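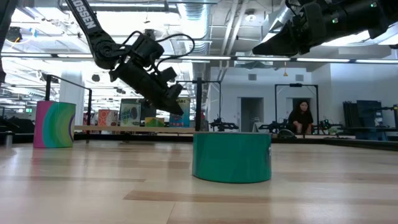 The short teal one and the tall swirly one, out on the boards.

August – by Joana Figueiredo
80 shares | 18 comments

I have read a great many articles telling me to save my empty containers. Wash them, peel them, put something in them, and supposedly the whole house falls into order. I've been trying it for two years and I have some doubts.

My first doubt is about the saving itself. An empty tin takes up exactly as much room as a full one. If you keep every tub, drum and canister that comes through the kitchen, you haven't organised anything, you've just opened a small museum of packaging. My rule now is that a container has to have a job by the end of the month or it goes in the recycling. Stan thinks this is harsh. Stan also has a cupboard in Drillov that can't be opened without a foot against the door.

Shape matters more than the pretty-storage people let on. Squat, wide cylinders are good for things you dig around in: rubber bands, picture hooks, clothes pegs, tea lights. You can see to the bottom and get your whole hand in. Tall narrow ones are good for things that stand up by themselves, such as wooden spoons, paintbrushes and knitting needles. Put screws in a tall one and you'll be tipping the lot onto the bench every time you want the one at the bottom.

Tall ones also fall over. The usual advice is to put a handful of rice or gravel in the base. Rice is a terrible idea anywhere near a kitchen unless you enjoy pantry moths. Washed gravel works, or a flat stone if you can find one the right size. I've also seen people glue them down, and I'd like to know how those people clean their shelves.

About labels. Every tip page says to soak in hot water with a squirt of dish soap and the label will slide off. Some do. Plenty don't, and the ones with a plasticky coating just sit there looking pleased with themselves. What works for me is warming the label with a hair dryer, peeling from one corner very slowly, then rubbing cooking oil into whatever gum is left. Leave the oil for an hour and wipe it off with a dry cloth before you go anywhere near the soap. Peanut butter does the same thing, because it's oily, and costs more. Try it on the underside first if the colour is printed on, as oil has been known to lift a cheap finish.

If there's only a scrap of label left, turn it to the wall. Nobody has ever come round to inspect the back of my peg tin.
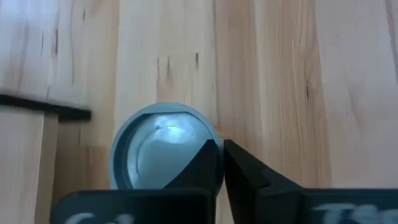

Lids are where the whole scheme usually comes undone. You save the container in March and lose the lid by April. I tried keeping all the lids together in a drawer, which every magazine recommends, and all it did was put the lost lids in one place with a lot of other lost lids. Keep the lid on the container it belongs to, even when the container is empty. If a lid has no container, it gets one week.

Orphan lids and caps do have a few honest uses. A round plastic one with a bit of a lip makes a decent saucer under a small pot plant, or somewhere to put the screws while you've got a door handle in pieces. It'll also hold a dab of wood glue while you work. I wouldn't bother with the ones you see threaded on string as a bird scarer. Our birds at Rata sat on the string.

A note on timber benches and tables, seeing as that's where most of this sorting gets done. Don't leave a metal tin standing on bare wood if there's any chance the base is damp. You'll get a dark ring, and the lemon-and-salt cure everyone passes around has never shifted one of mine completely. Fine sandpaper along the grain and a fresh wipe of oil did more in ten minutes than lemons did all winter. Felt dots underneath are cheap and they do help, though they drop off if you stick them on before the base is properly dry.

Crumbs and glitter in the cracks between boards: a dry toothbrush, then the vacuum. The Plirnley market sells a special brush for this. It's a toothbrush with a longer handle.

And please don't store flour or sugar in anything that came with paint, polish or craft powder in it, no matter how well you've scrubbed it. I've seen this suggested more than once and I can't think what they were thinking. Pegs, yes. Food, no.

Next month I'll be having a go at the vinegar people.

1596 views | 18 comments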